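Rarkside
@rarkside
3/5/23

Thread on two-knob microwaves, for anyone fitting out a small kitchen. I have been setting up the one for the Srisuk flat and took notes as I went.

1/ The requirement was short. Countertop unit, white, no keypad, no clock. The tenants asked for something that can be operated without a manual. That means two rotary controls and a button.

2/ Placement first. Pale counter, unit toward the back, clear surface in front for setting down a plate. 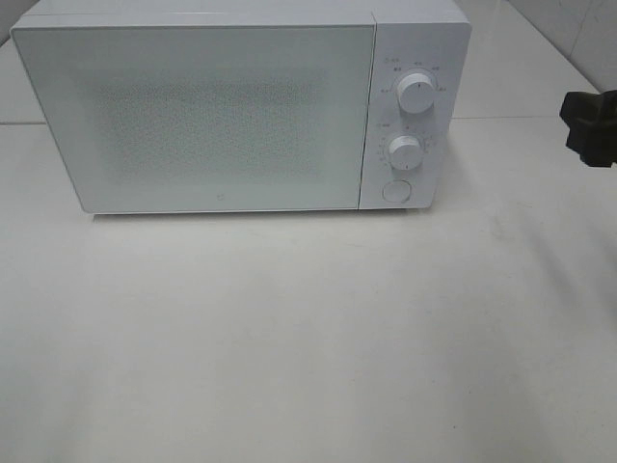
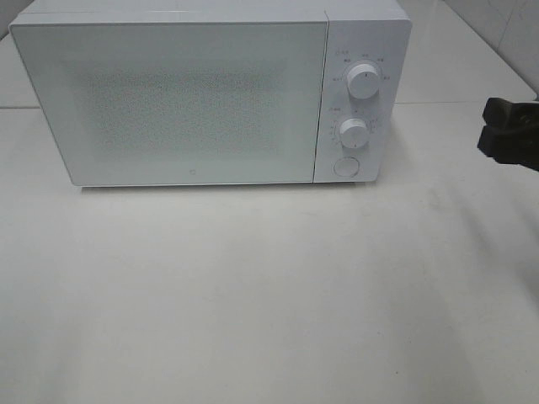

3/ Control panel is a vertical strip to the right of the door. Two round knobs, one above the other, round button at the bottom. The door itself is plain apart from a very small gray logo near the lower edge.

4/ reply from Sokasari: Mechanical timers are bad at short intervals. Mine can't do anything under a minute with any accuracy. How do you deal with that on a dial unit?

5/ Correct, and it is the main weakness of the type. The usual method is to turn the timer well past the mark you want and then bring it back. The spring needs some wind in it before it runs evenly. Going straight to 30 seconds on a cold spring gives you anything from 15 to 50.

6/ For anything under a minute I use a kitchen timer or a phone and stop the oven by opening the door. Then return the timer to zero. If you leave it partway, on many units it will start again when the door closes, with nothing inside. Running one empty is hard on the magnetron.

7/ Check which knob does what before the first use. Power above and timer below is common. The reverse exists. People who have lived with one arrangement will set the other one wrong for weeks.

8/ Power levels. Dials give you a handful of steps. On most cheap ovens these are duty cycles: the magnetron runs at full output, switches off, switches on again. Medium is full power for part of the time. You can hear it change over.

9/ Consequence: low settings are fine for thawing and poor for anything that spits. Butter on "low" still gets full power in bursts. Cut it up, cover it, check it often.

10/ Water test, for when you inherit an oven and don't trust the label. 500 ml of cool tap water in a glass jug, measure the temperature, run full power for two minutes, stir, measure again. Multiply the rise in Celsius by 17.4. That is your output in watts, near enough for cooking.

11/ A rise of 23 degrees gives you 400 W. If the label claims twice that, either the supply is sagging or the tube is tired. Repeat before you decide. A jug straight from a warm dishwasher will spoil the reading.

12/ Clearance. Read the sheet for your own model, they differ. Vents may be at the back, the side or the top, and the sheet will say how much air each one wants. Don't store bread on the lid. Don't store anything on the lid.

13/ Cleaning the knobs. On many units they pull straight off. Unplug first. Pull evenly, no screwdriver behind the rim, it will mark the panel. Wash in warm water with dish soap and dry fully, including the socket, before refitting. If a knob resists, leave it on and go around it with a cotton swab.

14/ Cleaning the panel. Damp cloth, wrung out. Printed markings on white plastic wear off under abrasive cream. The Kimimeck flat had a unit where the power arc was completely gone and the tenants had drawn it back in with laundry marker. It was legible, I left it.

15/ Door mesh. Wipe the inner face only with a soft cloth. Don't pick at baked-on spots with anything pointed. If the inner screen is torn or the door doesn't sit flat, the oven is finished. Replace it.

16/ Second comment from Sokasari, by message, was that white units yellow. Some do. Sunlight and frying are the main causes in my experience. Keep it away from the window and the stove and wipe the top monthly. The top is where the grease film settles and where everyone forgets to look.

17/ Things I write on the card that goes inside the cupboard door:
No metal.
Wind past, then back.
Timer to zero when you take food out.
Turntable back on its ring before closing.

18/ The fourth line is there from experience. A glass plate sitting off its ring grinds, and people report this as a motor fault. Three call-outs in the last year, same cause each time.

19/ Service life. The inventory sheet wants a replacement year for every appliance, so I put 2035. That is optimistic for the timer and reasonable for the rest. Timers can be swapped if you can still get the part.

20/ Next is the kettle and the outlet layout, probably in September. The counter has one double outlet and there are already three things that want it.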